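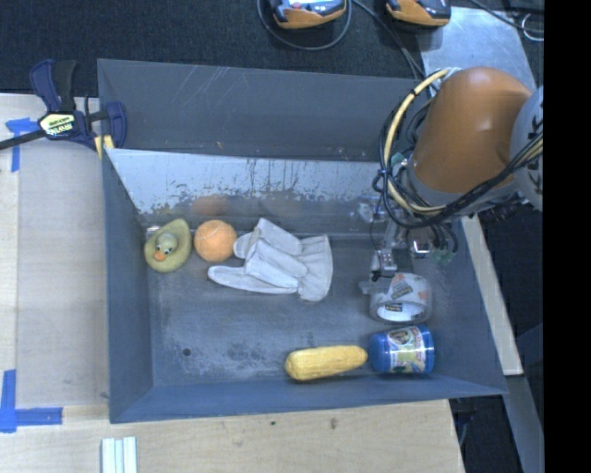
Llinos Nicholas
I'd take the packing tape out of there. It picks up fluff and then it's useless.

Stela Anghel
Tape stays, I use it most days. The toy duck and the corn could go up to the playroom.

Tudor_M
Metal bins scuff whatever you do. I paid 400 for a Brunddale one in June and the floor of it looks no better.

Llinos Nicholas
400 for a bin?

Tudor_M
Lei, not pounds.

Ramiro S
Keep gloves in pairs on a hook. I had 11 odd ones before I did that.

Stela Anghel
No hooks, rented flat. Ball can stay with the duck then.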